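How do I keep a white table from turning into the junk pile?
Home Help > Tidying
Posted April 20, 2024

Kurniawati Majimbun
We have a plain white table that everyone walks past, so it collects everything: mail, keys, hair ties, batteries. I clear it and I love it for a day! Then it fills up again.

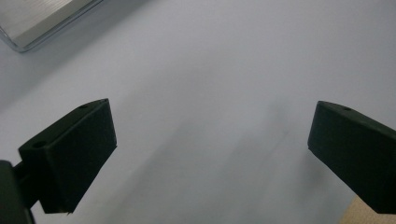
I'd like to use it for sewing in the evenings without a big cleanup first. Would a basket help, or would I just be moving the pile into a basket? Also, what do you all wipe a pale matte top with? Mine shows every smudge.

Gonzalo Sotomayor
A basket helps so much! Get wire, because you can see what's in it and you'll get tired of looking at it. We keep ours at the back of the table and my rule is simple – loose stuff goes in, and on Sunday night it gets emptied, no matter what.

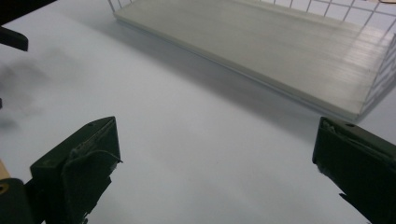 Keep it small, too. My first one was 22 inches long and it swallowed a library book until December. Now I have a little one and the kids really do use it. Mail gets its own spot by the door, or it will bury everything else.

For smudges, a damp cloth with one drop of dish soap, then a dry cloth right after. I love how it looks when the light comes in!

Ivan Panasiuk
Just get a table with drawers.

Hidayah Wijaya
Seconding the dry cloth. And leave your sewing mat out on the table, people don't drop keys on something that looks busy. Worked great at our place in Zirnalthorpe!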